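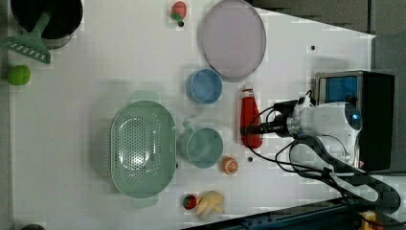 How Subtitles Get Into a Movie

Many movies are made in a language you may not speak. Subtitles are the lines of text at the bottom of the screen that tell you what the people in the movie are saying. Making them is a job with fixed steps.

Step 1: The dialogue list

The work starts with a dialogue list. It is a document containing every word spoken in the finished movie, in the original language, with the name of the person speaking. A script will not do for this, as actors often change their lines during filming.

The movie Prunia is a war story set on an island. Its dialogue list has 2,441 separate lines. Some of them are a single word, such as "Run" or "Yes."

Step 2: Spotting

Spotting means deciding when each subtitle appears and when it goes away. These two moments are called the in-time and the out-time. Both are written down as a time code, which looks like this:

01:14:22:08

The numbers stand for hours, minutes, seconds and frames. A frame is one still picture. Most movies show 24 frames every second, so the last number in a movie's time code runs from 00 to 23 and then starts again.

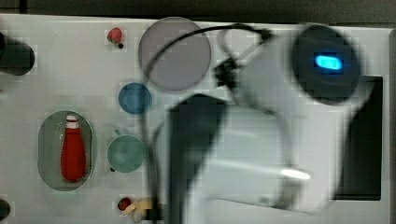

The in-time is usually set at the frame where the voice begins. The out-time comes a little after the voice stops, so that slower readers can finish. Two subtitles in a row need a gap of at least two frames between them. Without the gap, your eyes may not notice that the words have changed.

Step 3: Translating and cutting

People can talk faster than most viewers can read. A subtitle for adults is often limited to 17 characters per second. For children the limit is lower, and 13 is common. Letters, spaces and punctuation marks all count as characters.

Suppose a soldier says: "I have told you many times already that we cannot cross the river until it gets dark." It takes him three seconds. The sentence has 85 characters, and a children's subtitle lasting three seconds has room for 39. The translator might write:

We can't cross until it's dark.

The new line has 31 characters. The complaint about being told many times is lost, but the soldier's tone of voice may still carry it.

Short lines like "Run" are sometimes left out if everyone can see what is meant, and others are joined together. The English version of Prunia ended up with 1,844 subtitles.
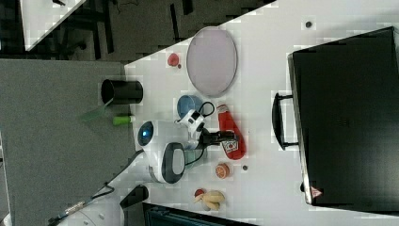

Elango Bhat says the hardest lines are jokes. "A joke that depends on two words sounding the same will almost never work in a second language. I write a different joke with the same length and the same mood, and I check that it fits the actor's face."

Step 4: Breaking the lines

A subtitle has one line or two, never three. Each line holds up to 42 characters in many systems. When there are two lines, the break goes where a reader would pause.

Poor break:
The general wants to see the
map before we leave.

Better break:
The general wants to see the map
before we leave.

"The" and "map" belong together, so they stay on the same line.

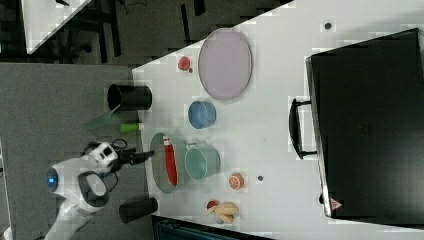 Text in italics has a special use. It often shows that the voice comes from a radio, a telephone or a narrator who is not in the room. In a war movie with many radio messages, the italics help you tell who is speaking from far away.

Step 5: Checking

A second person watches the whole movie with the subtitles on. For Prunia the checker was Achilleas Tsakiris. He looked for spelling mistakes, late in-times, and subtitles that stayed on screen after a cut to a new shot. He also checked that names of people and places were spelled the same way from start to finish.

Words to know

Dialogue: the words spoken in a movie.
Frame: one still picture out of the many that make up a movie.
Spotting: choosing the in-time and out-time of each subtitle.
Time code: a set of numbers that marks one exact frame.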